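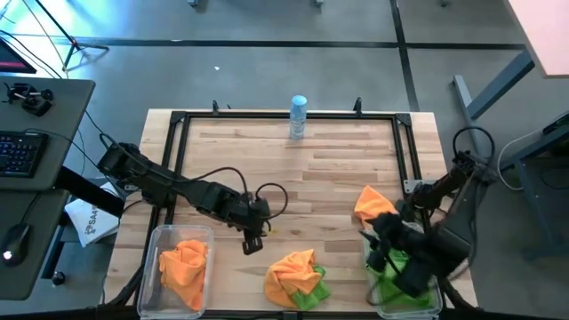 How often does a cleaning cloth need washing? After every proper use, says Heriberto Huamán, and on its own or with other cloths, never in with the bath towels.

Reading time: 3 minutes

I had gone to see Heriberto about worktops (he looks after the wooden ones at Storitz, and has done for 7 years), but we spent most of a very pleasant October morning on the subject of cloths, and I can't say I minded a bit! He keeps orange ones and green ones, all microfibre, and he is quite firm about which does what.

"Orange is for the first wipe, when there's a bit of bottle cleaner on the wood," he told me, pouring the tea. "Green is for going over it again afterwards. My mother had a system with tea towels and I suppose I've inherited it, though hers was stricter and there was shouting." 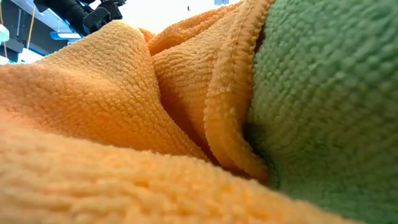
I asked whether the colour really mattered, and he laughed and said of course it didn't, you could have purple ones if you liked, so long as you stuck to it. What matters to him is the pile. Those little loops are what pick up the crumbs and the grease, and they go flat if you treat them badly.

"Fabric softener is the thing that ruins them," he said. "It coats the loops, and after that you're only pushing the dirt about. I ruined a whole bundle that way when I started, and I went on using them for months, wondering why the table was always smeary."

He washes them warm, without softener, and hangs them over the back of a chair.

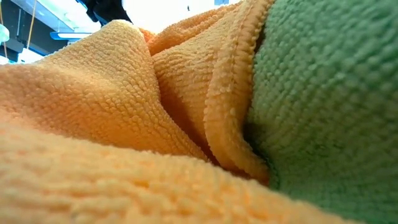 Folding is where he and his colleague Rigoberto Carhuamaca part company. Rigoberto likes a cloth folded in quarters, so that there is always a clean side to turn to. Heriberto bunches his up in his hand and gets on with it.

"He's right, you know," Heriberto admitted, when Rigoberto had gone off to answer the door. "But I've got big hands and I'm impatient."

As for the wood, he wipes along the grain and works from the back towards himself, and he likes the cleaner on the cloth first, with none squirted straight on to the table.

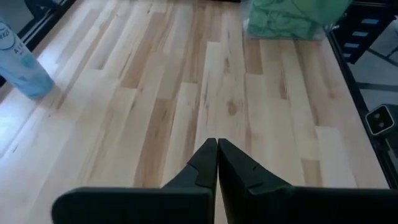
"Joins are what you watch," he said. "Wet sits in them. If I've been generous with the bottle I go back along every join with the green."

Comments (3)

Plalel: We do the same but with old flannels. Agree about the softener!

Guzmán: Quarters every time. Sorry, Heriberto.

Terkton: Does he oil the wood as well? Would love to know what with.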